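Ulldale Robotics Club

From the Ulldale student projects wiki. This article needs more sources.

The Ulldale Robotics Club (URC, sometimes just "the arms club") is a student club for two-arm manipulation. Started by Lionel Bainbridge as a Monday evening class, became a club when the class ran out of slots in the timetable. Current faculty lead is Lenuța Onu. Not to be confused with the Ulldale drone group, which shares the budget line but nothing else.

History

First year was mostly simulation. The club had one small arm, on loan, returned in March with a stripped gear. Two-arm work began after a grant from Pritex, a local textile firm, which still pays for parts. Dwight Kowalchuk wrote the first teleoperation guide, 40 pages, later cut down a lot by Vasilică Tănase. The long version is still passed around - it has the only decent section on cable routing.

Activities

Members work in pairs. One drives, one resets the table and keeps the log. Tasks are picked at the start of term and kept until the end, wich has been a source of complaint. Past tasks: folding cloth, stacking cups, threading a shoelace (dropped).

The sorting task

Current main task. Loose rubber bands are spread on the table between the arms and have to go into a small tray. Bands are thin, lie flat, change shape when touched. Grippers tend to close on nothing or on two at once. Target set by Baldur Brynjólfsdóttir is 200 logged runs per term; the last full term reached 152. A run is thrown out if either arm has to be stopped by hand.

Band color is recorded but not scored. A proposal to score by color was put off, see talk page.

Competition

The club enters the Erkitz Cup, a regional event with a closed-list task and a free task. Placed 2 in the free task on its second try. Did not enter the year after, exam clash. The entry software is called Furtună, written by members and rewritten by diferent members most years. No public release so far.

Membership

Open to all years. Safety session required before driving. Sign-up at the start of term, waiting list after that.

See also

Erkitz Cup
Furtună (software)
List of Ulldale student clubs

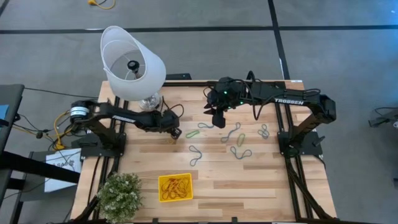

The sorting task, rubber bands on the table between the two arms, tray near the front.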